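December 13, 2025

Drop table work on the Gristeo mod, second pass. Picked up from the marsh creature notes.

Ran 200 kills on the Skomen at default difficulty, same save reloaded each time, no perks that touch loot. Hide dropped every time, as expected. The horn is set to 50% in the list, but it came up far less than that. Went into the leveled list and found the horn entry nested twice, so the roll happens twice and both have to pass. Took out the inner list and left the outer one alone.

Value after the fix: Skomen horn sells for 9 gold base. Too low for something two recipes need. Leaving it until the alchemy side is done.

The Drilley is a separate problem. It shares a death list with the cave version, and the cave version has a quest flag on it. If you kill the quest one before talking to the miller, the Drilley eye goes into the body but can't be taken out. Reproduced on a clean save and on the old February save. Workaround for now is the console — add the eye by hand and move the quest stage on.
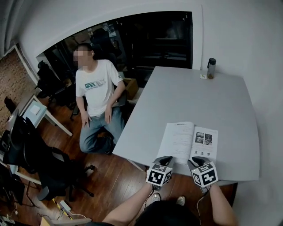
Merchant stock also checked. Martinelli at the river camp starts with 1,385 gold and doesn't restock horns unless you wait outside his cell. Same behavior in the last build, so it isn't from the list change.

To do:
Split the Drilley list in two
Rerun the Skomen kills with the fix in
Check whether the trophy wall still asks for horns after it's built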